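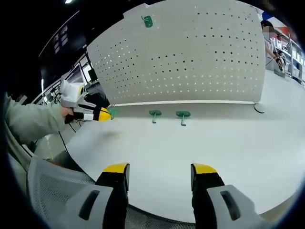

Last checked: 22/01/2025

# Sharpening a folding knife on bench stones

These steps cover a plain-edge folder with a flat or hollow grind. Serrated and recurved blades need a tapered rod and are not covered.

## What you need

- A coarse stone, 700 grit
- A fine stone, 3000 grit
- A flat base that keeps the stone from sliding (the Skisard stone holder works, and so does a damp towel)
- A black permanent marker
- A leather strop with compound
- Water, a cotton rag, light oil

Both stones should be flat. Draw a pencil grid on the surface and rub it against a flattening plate until the grid is gone. If pencil remains in the middle, the stone is dished and needs more work.

## 1. Prepare the knife

Open the blade and engage the lock. Press lightly on the spine to confirm that it holds. Do not sharpen a folder with a worn lock; send it for repair first.

Wipe the blade clean. Put a strip of painter's tape over the pivot to keep slurry out of the action. On assisted openers, tape the gap between the scales as well.

## 2. Find the angle

Most factory edges on folders in this size fall between 17 and 22 degrees per side. Matching the existing bevel removes the least steel.

1. Color the bevel on both sides with the marker.
2. Lay the blade on the coarse stone and raise the spine.
3. Make two light strokes, edge leading.
4. Look at the ink.

Ink removed only at the shoulder means the spine is too low. Ink removed only at the very edge means it is too high. Adjust and repeat until the full width of the bevel is bare.

A clip-on angle guide such as the Tanguy is acceptable on blades with a flat spine. It tends to slip on a swedge or a false edge. Maj-Britt Sjöberg, who checked an earlier version of these steps, prefers to rest the spine on a stack of coins for the first stroke and then hold the angle by hand.

## 3. Raise a burr

Soak the coarse stone if the maker calls for it; otherwise splash it with water. Start at the heel and sweep toward the tip. Lift the handle slightly as the belly of the blade comes onto the stone – this keeps the bevel angle constant through the curve.

Work one side only. After 30 strokes, drag a thumb lightly from the spine out past the edge on the opposite side. Never run it along the edge. A burr feels like a small wire catching the skin. Continue until it can be felt from heel to tip.

Turn the knife over and repeat. The second side usually takes fewer strokes.

Harder powder steels are slow on ordinary water stones. If no burr has formed after five minutes, check the ink again before adding pressure. The angle is the more common fault.

## 4. Refine

Move to the fine stone. Use the weight of the hand and no more. Make 9 strokes per side, then alternate single strokes until the burr can no longer be felt. Rinse the blade between stones so that coarse grit does not carry over.

## 5. Strop

Lay the bevel on the leather and pull spine first. Edge-leading strokes will cut the strop. Ten passes per side is enough. Lifting the spine at the end of a pass rounds the edge.

## 6. Test and clean

Slice a sheet of printer paper, starting at the heel. A snag marks a spot where some burr remains or where the edge was missed. Return to the fine stone for that section only.

Remove the tape, rinse the pivot area, and dry it fully. Put one drop of oil on each side of the pivot and work the blade open and closed. Wipe off the excess before the knife goes back in a pocket.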